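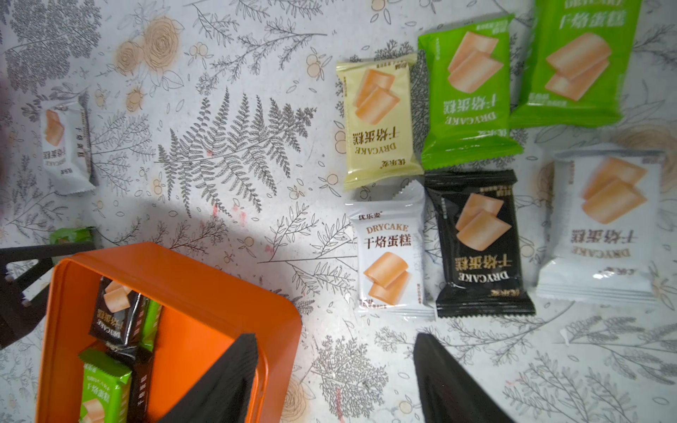 Imported packaged snacks sold in small shops in Amness will need a full ingredient statement in English on each retail unit, under a labeling rule the county food office published in November 2019. The rule closes a gap in the previous text, which required the statement only on the outer carton. Individually wrapped cakes are the usual case: each "DRYCAKE" packet carries its product name in English and in Chinese, 干焙蛋糕, with a drawing of two stacked cake slices, and a name in two languages does not meet the new requirement by itself. The ingredient statement, the allergen line and the net weight must also be legible in English if the packet is offered for sale singly.

The rule takes effect in March. It applies to any packet, sachet or cup that a customer can buy separately, whatever the size of the carton it arrived in. Packets sold only as part of a sealed multipack are exempt, provided the outer bag carries the full statement and the shop does not open it for single sale.

For wrappers with a printable surface under 100 square centimeters, the office will accept a reduced format. Type may be set smaller than on full-size packs, and the importer's street address may be replaced with a registration code. The allergen line may not be shortened. Wheat, egg, milk, soy, peanut, tree nuts, fish and shellfish must be named in full, in a color that contrasts with the background.

Stick-on labels are permitted. They must be applied before the goods are put on the shelf and must not cover the original date mark or lot number. The office noted that date marks on imported goods follow several different orders of day, month and year, and asked importers to print the order used next to the date.

A survey carried out before the rule was drafted looked at 34 product lines in shops along the Plorkley road. In 6 of them the allergen information on the carton did not match the information on the inner wrapper. Most of the mismatches involved milk powder, which had been added to a recipe after the cartons were printed – the older carton stock was then used up without correction. No illness was linked to the products.
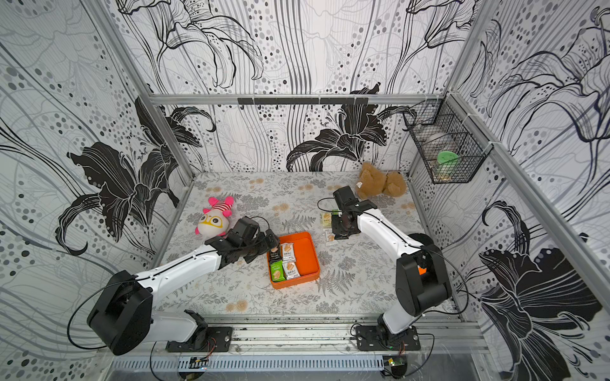
Enforcement will be by inspection at the shop, with the first visit treated as advisory. A second finding on the same product line leads to a written notice and withdrawal of that line from sale until new labels are in place. Goods already on the shelf when the rule takes effect may be sold for a further 4 weeks without relabeling, except where the allergen line is wrong or missing. Those must be withdrawn at once.

Two importers commented during the drafting period. Gelico, which supplies dry baked goods and jellies, asked for the transition to be tied to the date of import, on the grounds that sea freight ordered in the fall would arrive with the old wrappers. The office declined. Nishimura, a wholesaler of rice crackers and tea, supported the single-unit requirement but asked that one registration code be valid for all of an importer's lines. That change was adopted.

The cost of stick-on labels falls on the importer where the goods are supplied for single sale, and on the shop where a multipack has been split. Shops that split multipacks are also required to keep the outer bag or a legible copy of its label until the last packet is sold.

The full text, the reduced-format template and the list of accepted allergen names are available from the food office counter. Applications for registration codes are open now.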